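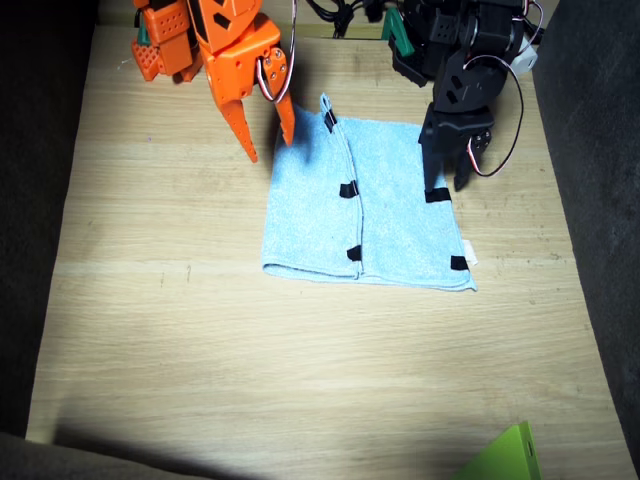
Toalla de rizo azul claro sobre la mesa, con un pliegue marcado a la izquierda.

Doblar toallas pequeñas para que quepan en el cajón

Las toallas de manos ocupan más de lo que parece. En un cajón de 40 centímetros de ancho entran bien dos filas si todas están dobladas con la misma medida, y bastante mal si cada una lleva un doblez distinto. Lo que sigue es el método que usamos en casa desde que cambiamos el armario del baño por la cajonera Bidberg, que tiene los cajones bajos y no perdona los bultos.

Hace falta una superficie lisa y despejada, más grande que la toalla. Una mesa de madera va bien. La cama no sirve: el colchón cede y los bordes se van cada uno por su lado. Si la mesa tiene migas o restos de harina, se limpia antes con un paño húmedo y se deja secar, porque el rizo lo recoge todo.

Antes de doblar

La toalla tiene que estar seca del todo. Si el dobladillo sigue húmedo, se cuelga otra vez. El dobladillo es la parte más gruesa y la última en secarse, así que se comprueba ahí, apretándolo con los dedos, y no en el centro.

Se sacude una vez, con fuerza, sujetándola por dos esquinas. Con eso se levanta el rizo y se quitan casi todas las arrugas. No hay que planchar las toallas de rizo. La plancha aplasta el bucle y después secan peor. 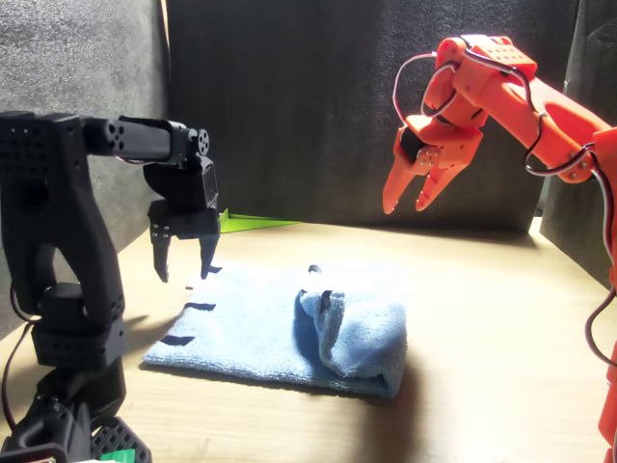 Se extiende con el lado largo paralelo al borde de la mesa y se alisa con la palma desde el centro hacia fuera. Si un lado queda más largo que el otro, se tira suavemente de las esquinas opuestas, en diagonal. Las toallas viejas se deforman con los lavados y no siempre se puede corregir; en ese caso se reparte la diferencia entre los dos lados y se sigue.

La etiqueta conviene dejarla siempre en la misma esquina. Yo la pongo atrás a la izquierda. Así todas se doblan igual y la etiqueta acaba dentro.

El doblez en tres

1. Llevar el lado corto izquierdo hacia el centro hasta cubrir un tercio de la toalla.
2. Pasar la mano por el canto del pliegue, sin apretar mucho.
3. Llevar el lado derecho encima. El borde debe llegar justo al canto del primer pliegue.
4. Doblar por la mitad, de abajo arriba, y guardar de pie con el lomo hacia arriba.

Si al llegar al tercer paso el borde sobresale, el primer doblez era demasiado corto. Se abre y se repite. Cuesta menos eso que colocar en el cajón una toalla torcida.

Marcar la medida

Para que salga siempre el mismo ancho se puede usar una plantilla de cartón de 15 centímetros, cortada de cualquier caja. Se apoya sobre la toalla y se dobla alrededor. Luego se saca tirando de ella por un lado. Cuando ya se tiene la medida en la mano, el cartón sobra.

La cinta adhesiva negra también vale para señalar los lados cortos. Unas tiras en cada lado, por encima del rizo y de la madera, dejan la tela quieta mientras se aprende el doblez.

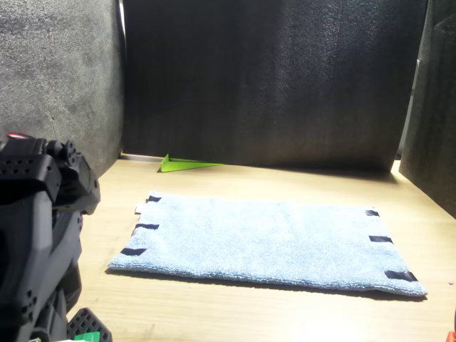
La cinta que se use no debe dejar pegamento. La de tela agarra mejor, pero hay que probarla primero en un rincón de la mesa. Si queda residuo en la madera, se quita con un poco de aceite de cocina en un trapo, se espera unos minutos y se limpia con agua y jabón. En la toalla es más difícil: lo mejor es meterla una hora en el congelador dentro de una bolsa, rascar con la uña y lavarla después. Nunca se mete en la secadora con restos de cinta.

Lavado y olor

El suavizante deja una película en el rizo y la toalla absorbe menos. Si ya ha pasado, se lava sin detergente con medio vaso de vinagre blanco y se vuelve a lavar de la forma normal. No hay que mezclar el vinagre con lejía en ningún caso.

Las toallas de color claro se lavan aparte de los vaqueros. Las nuevas sueltan pelusa en los primeros lavados, por lo que conviene limpiar el filtro después de cada uno.

En el cajón las recién lavadas van detrás y se cogen las de delante. Así se gastan todas por igual.
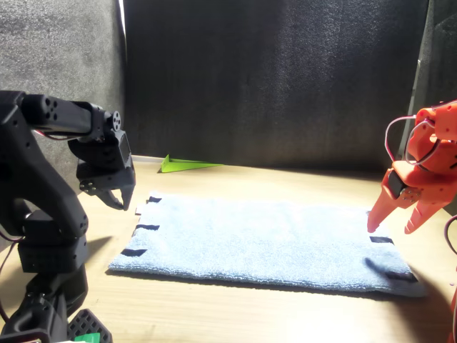 Larasati Pasaribu: Yo las doblo en tres igual, pero las enrollo al final en lugar de partirlas por la mitad. En un cajón bajo caben mejor y no se caen al sacar una. Lo del congelador me funcionó con una etiqueta pegada, con cinta no lo he probado.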